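Which cut of Tuvodby should I show people who don't like subtitles?

Posted by illus_fan_39 on 11 July 2019

Hi all! I run a tiny movie night with friends (we take turns picking) and my turn is coming up. I really want to show Tuvodby, the one with the lighthouse crew who start getting radio calls from themselves. I saw it in March at a late show and walked home with my hood up, a bit scared of my own phone.

My problem is that there seem to be two versions. The one I saw was in the original language with subtitles and had that long quiet stretch before the first call comes in. Now I see a shorter English dub for rent, and a couple of people in my group groan whenever they have to read. Is the dub any good? Does it change the ending? And is it too slow for a crowd that mostly likes spaceships and stuff blowing up? We did Ninditholm last time and that went over great, if that helps.

Please no spoilers about what the cook finds in the generator room, one of my friends reads this site.

wiegand_rewatcher

Oh, I love this movie, so get comfortable.

I've seen both and I'd go with the subtitles, groaning or no groaning. The dub isn't terrible. The guy doing the keeper's voice is pretty good, kind of tired and grumpy the way he should be. But the whole movie hangs on the radio voices sounding exactly like the people in the room, and in the dub they clearly recorded those lines on a different day or with a different mic, so you can tell right away which one is the "other" voice. In the original you can't, and there's a bit at dinner where I had to go back twice to work out who was talking.

The shorter version loses most of the opening too. You get the boat, the stairs, and then bam, first call. I missed the card game. It looks like nothing when you first watch it, but they come back to those cards later and in the short cut that moment comes out of nowhere and people just go "huh?"

The ending is the same shot for shot as far as I can tell, except the dub puts music over the last minute. I really don't like the music. It's this swelling string thing that tells you how to feel, and the original just has wind and the radio hiss.

As for slow - yes, it's slower than Ninditholm, which opens with a moon cracking in half, so what isn't? But my brother-in-law only watches things with lasers and he sat through all of it with his mouth open. I'd start it after dark, turn the lights off and put the snacks out before you press play, so there's no getting up and rustling around during the quiet part. We learned that one the hard way with a bag of kettle chips.

If you have time for something short first, try Wiegand. It's by the same director, runs 11 minutes, and it's set in one elevator. It gets everybody into the right mood and it has hardly any dialogue, so your non-readers get a gentle start.

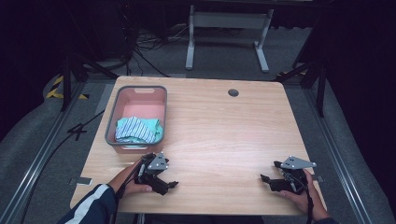 One more thing about the subtitles: check them before your friends come over. The rental I had showed them in pale yellow, and during the snow scenes I could barely make out a word. There was a setting for a dark box behind the text and that fixed it. Also turn the sound up more than you think you need, since half the radio lines are whispered.

Let us know how it goes! I'm always curious whether people side with the keeper or the cook.

popcorn4dinner

dub is fine. my group is the same and they would've quit on the subtitles in ten minutes. is it the best way to see it, no, but they watched the whole thing and we argued about it all the way to the cars so I call that a win

slowmoon862

I'm going to half disagree with both of you, sorry. If they liked Ninditholm I'd save Tuvodby for a second round and show Illus first. It's in English, it has the same creepy "who is on the other end" idea, and it moves a lot faster. Then when they're hooked you bring out the lighthouse.

I haven't seen the dub so I can't help there. I did think the middle of Tuvodby dragged, all that business with the fuel log, but I watched it on a laptop on a train, so maybe don't go by me.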